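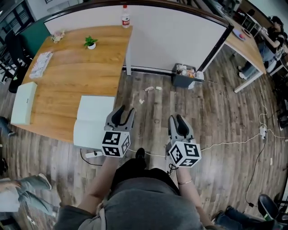
Figure 2. The two hand-held grippers with marker cubes fitted, workshop floor, Herkcombe.

3. Construction and Handling Trials

3.1 Hand-held units
The Drotum project required a pair of grippers that an operator could carry through a household task while the position of each hand was recorded. Both units were built to the same design. Each has two curved black fingers above a white cube, and the cube carries black-and-white square markers from which its position is calculated. The finger profile was drawn by Aleksandra Wieczorek and revised after the first set proved too stiff at the tip.

3.2 Mass
The first unit weighed 543 g. Members of the group reported tired wrists during longer sessions, and Senthil Devadiga redesigned the handle with thinner walls. The revised unit weighs 344 g, excluding the cable. Both units were rebuilt to this standard in April.

3.3 Tracking
Tracking was lost most often when a cube was turned edge-on to the camera or covered by the operator's sleeve. Operators were therefore asked to keep their forearms clear of the markers. Glare from the windows also affected results in the late afternoon.

3.4 Outstanding work
The cable exit remains a weak point and requires a proper strain relief. Raelene Wihongi will repeat the calibration once this has been fitted. Results are given in Section 4.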